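Workshop > Projects > Korketti > README

# Korketti

Korketti is a home-built robot that tidies soft furnishings. At present that means cushions, and we are very happy about cushions. This README covers the machine, the recordings we share with it, and what we'd like help with.

The project lives in the shared workshop at Sorkesik, in the corner with the sofa. Jericho Ignacio started it in August with one arm and a bag of bearings, and it has since grown a second arm, a pair of legs and quite a lot of cable.

## What it does

A run begins with a cushion somewhere on the sofa. Korketti picks it up by two corners or edges, lifts it clear of the seat, turns it and sets it down. Sofas are lovely test benches – soft, wide and forgiving when something gets dropped. 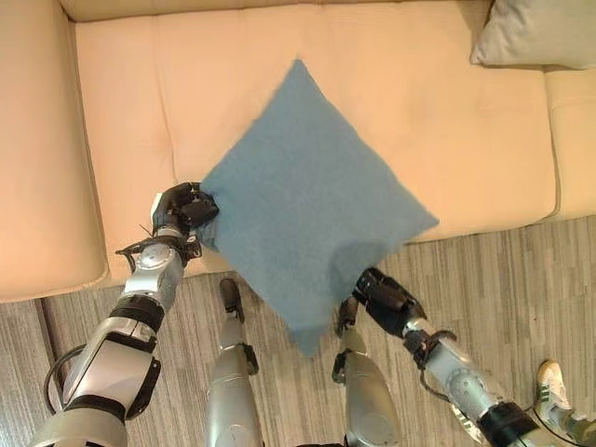 *Two-handed hold on the blue cushion, seen from the head.*

Felt-like covers are our favourite so far. They bunch up nicely in the fingers and don't slither. Anything silky is still a battle, and piping round the edge confuses the grasp finder no end (ideas very welcome!).

## The hardware

- **Arms:** two, silver segments with black bands and brackets. All the screws are on the outside so you can get at them.
- **Hands:** black, with jointed fingers. Print files are in `hands/`.
- **Legs:** silver with black foot pieces. They stay put during cushion runs.
- **Controller:** a Grila board, reflashed. See `firmware/notes.txt` before you touch it.
- **Cables:** too many. Please route them along the outside of the arm and leave slack at the wrist.

The Benítez joint mounts were a swap we made halfway through, and they've been superb. The old ones had a wobble you could feel with a fingertip. If you're building from the first parts list, order the new mounts and skip a weekend of shimming.

## The recordings

There are 311 runs in the current set. Each one has a folder with:

- `head/` – view from the head
- `wrist/` – close view from the wrist camera
- `joints.csv` – joint positions and motor current
- `notes.md` – whatever the person on shift thought worth writing down

The notes vary wildly. Some are a line long, some are a page about a squeaky elbow. Read them anyway, they're the best part.

Of those runs, 170 are marked `clean`, meaning the cushion was lifted, turned and put down without a hand helping. The rest include drops, slow grips and a few glorious tangles. We kept them all in, as the drops have taught us more about finger pressure than anything else.

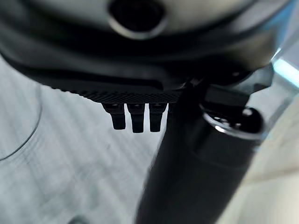

*Reading time: 3 minutes*

Wrist footage is close in and often blurred when the arm moves, so don't expect crisp edges in every still. Housing and linkage take up a big share of the view. If you're training anything on it, mask those areas first; there's a starter script in `tools/mask.py` which does a decent job on most runs.

## Getting started

1. Clone the repo and run `setup.sh`.
2. Open `play.py` with any run number to watch the views side by side.
3. Try run 16. It's short, it's tidy, and it shows the turn really well.
4. For the real machine, read `SAFETY.md` all the way through and have a second person by the stop button.

## Known problems

- Left hand grips harder than the right. Calibration helps for a while, then it drifts.
- Time stamps in the first 6 runs are out of step between head and wrist.
- Glossy metal throws highlights into the head view in warm evening light.
- `play.py` sulks if the folder name has a space in it.

## Joining in

We meet on Thursday evenings and there's always a job going, from soldering to sewing new cushion covers. Bring your own cushion if you like – odd shapes especially. Code changes are best sent as small patches with a line on what you tested. Jericho looks after the hardware side and will happily talk about finger joints until the lights go off.

Recordings and print files are free to use and change. If you build one, send us a photo!

Contact: Korketti project, Sorkesik workshop | Back to top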